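Workshop notebook, garment handling cell, Pralwood
29 Feb 2020
Entry by D. Hartono. Read and initialed by G. Pace.

Carried over from the last entry: the waistband problem on drawstring garments, the question of who signs the handling record, and the request from the returns floor for a written statement on staffing. All three are dealt with below, the third only in part.

Waistbands. The two-arm station continues to handle flat-front garments within the limits agreed with Drareo. Elastic waistbands remain outside those limits. When the two grippers take the band at the sides, the elastic gathers at the center and the width between the grip points no longer corresponds to the size on the ticket. The fold program relies on that width. Arturo Greco has proposed entering a relaxed width for each style by hand. This would work for the styles that return every season, but the present list stands at 2206 styles and no one has been assigned to the task. I have asked him to prepare a shorter list, limited to drawstring trousers, and to bring it to the next review.

Until then the operator is to support the band at the center during the lift and release it on the tone. The hand is to come in from the front of the operator's own side of the table, above the grip points and never between them. Osvaldo Cirillo asked that this be entered as a temporary method, with a review in June, and it is so entered. His objection should also be recorded in his own words: "If the person has to hold it every time, then it is a job, and it should be written down as a job."

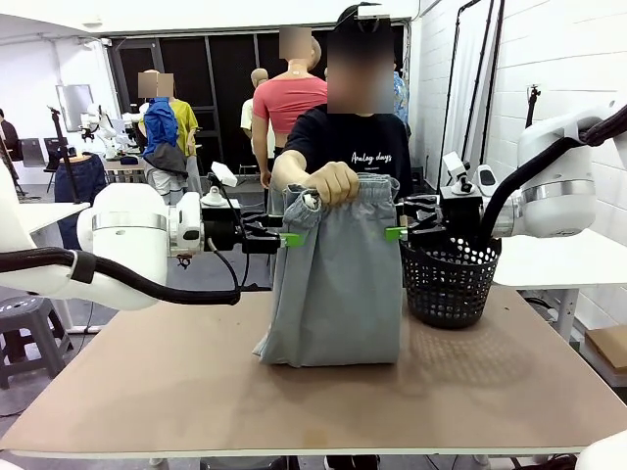 I agree with him. The original plan for the station, as submitted to Galli, listed the operator under "supervision" and gave no time for physical work at the table. Over the last 100 cycles on the drawstring batch, the operator assisted in every one. The description of the post will be amended to include assisted lifting, and the rest schedule used for manual folding will apply to it. Guido Pace is to confirm with the personnel office that the grade does not change downward as a result of the transfer from the folding tables. Three people have asked me this directly and I was not able to answer them.

Signing of the handling record. Under the manual system, each folder initialed the bundle card, and a faulty bundle could be returned to the person who had made it. The station produces its own record, and for the past month the card has gone forward with the station number only. Gaetano Bortolotti reports that the packing floor dislikes this. They were accustomed to walking over and speaking to someone when a bundle came through badly, and they now send a form. He has suggested that the operator's initials be restored to the card, next to the station number. I have no objection, provided that the initials are understood to mean "present and assisting" and are not used to assign faults in the program. Wording to be settled with him before any new cards are printed. There are 3968 of the old cards in the store, and these may be used up first with a handwritten addition.

Staffing statement. The returns floor has asked whether the station will replace the second folding shift. I am able to state that no such decision has been taken and that the present output would not support one. I am not able to state more than that, and I have told Ditis, who supplied the original estimate, that the figure of 1000 garments per shift should not be quoted to staff again. It was calculated for flat garments without assistance.

Other observations. Two operators noted that the pace of the work is now set by the arms, and that they can no longer slow down for a difficult garment and make up the time on an easy one. A hold pedal was discussed. Arturo believes it can be added without altering the program — he will check the wiring diagram. I consider this more useful than any gain in speed and have marked it first on the list.

Training. Osvaldo to write out the assisted lift in one page, plain language, for posting at the station. Gaetano to read it before it is posted.

Open: relaxed width list (A.G.), grade confirmation (G.P.), card wording (G.B. and D.H.), hold pedal (A.G.), one-page method (O.C.).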